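Drandmont library is cutting its opening hours from June. We get 5 days a week now and will get three.

The council says it had 1,047 replies to the survey. I filled mine in at the desk and it took ages.

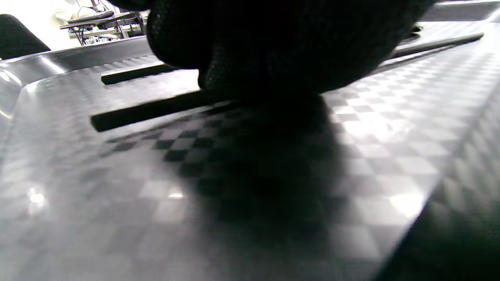 The Saturday session stays, but only until one. No good if you work mornings at Turkard like half my street.

Last year's petition got 3,352 names – more than the survey, and it isn't mentioned once in the report. 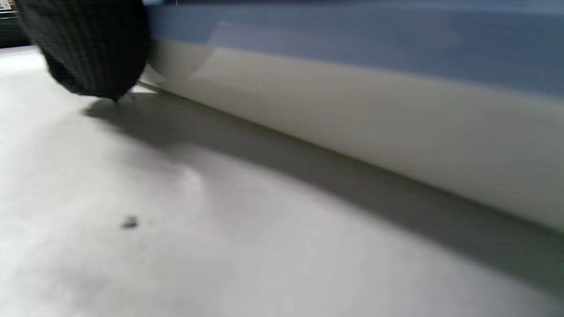

Floor level.

The Shehu Road branch keeps its hours for now. It's two buses from here, and the second one is hourly.

Returns box will still be open all week. Reserved books are held for ten days, up from seven.
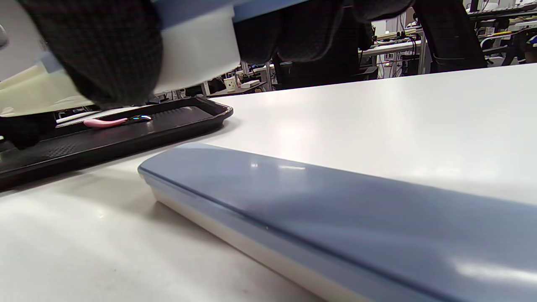 Blue-grey lid, white table.

Next meeting is 14th October, upstairs at the Romura hall. I'm going.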